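Section 4: Setting Up for a Live Show

Once your Veltell stage recorder has made it through a rehearsal or two, it's time to take it to a real gig. Loud bands in small rooms are what we built this thing for, and a good set-up at load-in means you get to spend the night listening to the music!

Before you start, charge the battery fully and format the memory card in the recorder (Menu > Card > Format). Formatting erases everything, so copy off last week's show first.

4.1 Placing the recorder

1. Find a spot near the sound desk, or against the back wall if the room has no desk. Stay out of corners, where the bass piles up and the guitars turn to mud.
2. Screw the recorder onto the stand and tighten the collar by hand. Don't use pliers.
3. Raise the stand until the microphones are above head height. Crowds soak up a surprising amount of cymbal.
4. Point the logo toward the singer's microphone.

CAUTION: Never set the recorder on top of a speaker cabinet. Vibration will get into the recording, and the unit can walk right off the edge during a long set.

4.2 Taking a feed from the desk

The room microphones catch the crowd and the drums, and the desk feed catches the vocals. Mix them together at home and you'll have a live tape worth trading!

1. Turn the LINE knob all the way down.
2. Ask the engineer for a spare output and plug it into LINE IN. Please ask before you touch the desk.
3. Have the band play their loudest song, then bring LINE up until the meter sits just under the red.

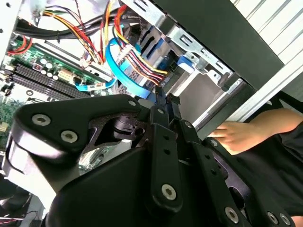

4. Set the low-cut filter. We like 300 Hz for a feed that is nearly all vocals. If the kick drum is in the feed too, switch the filter off.
5. Press and hold REC for 2 seconds. The light goes from blinking to steady, and you're rolling.

NOTE: If the vocals sound thin at 300 Hz, don't try 400 Hz. Go the other way, or leave the filter off and fix it at home.

4.3 During the set

Slide the HOLD switch across so that a stray elbow can't stop the recording. The recorder starts a new file at every long gap between songs, up to 19 files per set, and after that it keeps everything in the last one. For hardcore bands who blast through their songs without a breath, turn Auto Split off and cut the tracks later in Tekus, the editor on the download page.

If the meter hits the red during the first song, turn LINE down a little and leave it there. A small change early on is easy to even out afterward, but constant fiddling is not.

4.4 After the last encore

1. Release HOLD, then press STOP.
2. Wait for the light to go out before you remove the card.
3. Unplug the desk feed and give the engineer back any borrowed cables.

Continue to Section 5 for transferring files.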